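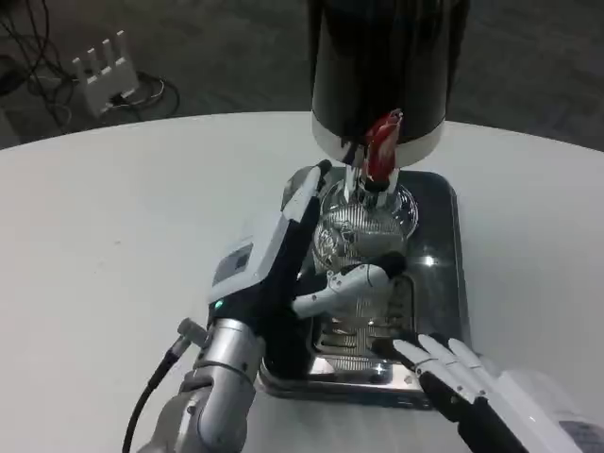
Is Tonomance still one person?

valdis_r
6 February 2026
Hello everybody. I follow the channel Tonomance since it had 1000 subscribers, and I would like to ask something which bothers me. For those who do not know her, Tonomance is Marama Merrick, the singer who teaches old choir songs line by line. She became known with the video where she sings all the voices of one lullaby by herself. Before that she recorded in her kitchen and you could hear the refrigerator.

My question is this. Since December the videos have a different way of speaking. She used to say "let us try it again, slowly" and now it is "okay guys, one more time." Also the text under the videos is much longer and full of links. Does somebody else write for her now? I do not say that it is bad, I only want to understand.

Valdis Rozīte

mezzo_at_home
She has an editor now, she said so in the livestream before the holidays. His name on the channel is Mangubat. I think he does the cutting and the descriptions. The words in the video are still hers, who else would sing them?

Peteo
People change how they talk. I listened to the lullaby again and she says "guys" there also, at the end. You remember her more formal than she was.

valdis_r
Peteo, I listened again too, and you are right about the end of the lullaby. I did not remember this. But one "guys" in a whole video is different from what we have now. In the last lesson I had to stop because I could not hear where the alto line begins, she was talking over it.

Peteo
That is a problem of the sound and not of the person. Write it to her under the video. She answers.

kastanje
She answered before. I wrote 2 comments in December and got only a heart for both. I don't complain, with so many people it is normal, but please do not tell newcomers that she answers everybody.

Does anyone know if the biography on the fan page is correct? It says she was born in Wola and is 46 years old. In the interview with the choir magazine she said she only studied in Wola, for 3 years, and grew up somewhere else.

mezzo_at_home
The fan page is wrong about many things. It also says she won a television competition. She was in the choir behind the person who won it. I wrote to them and they changed the photo but left the sentence as it was.

valdis_r
Thank you, kastanje, I also took the age from this page and have repeated it to my whole choir. Now I must correct myself at the next rehearsal.

About the comments: maybe I expect too much. When a channel is small you feel a little bit like you know the person. I must get used to it that I am a viewer.

Peteo
Nothing wrong with being a viewer. But I still disagree about December. For me the new lessons are better, they have the score on the screen and I don't need to pause and write the notes by hand. My mother can follow them now, and she does not read English so well.

kastanje
The score is good, yes. It hides the bottom line on a phone, though. Turn the phone sideways and then you can see the basses.

valdis_r
I am an alto so I did not notice the basses. I will write to her about the talking over the first notes, politely, and put the answer in this thread if I get one. If it is only a heart I will tell you too.

mezzo_at_home
Please ask her also when part two of the harvest songs is coming. We wanted to sing them in spring and we have only the first half.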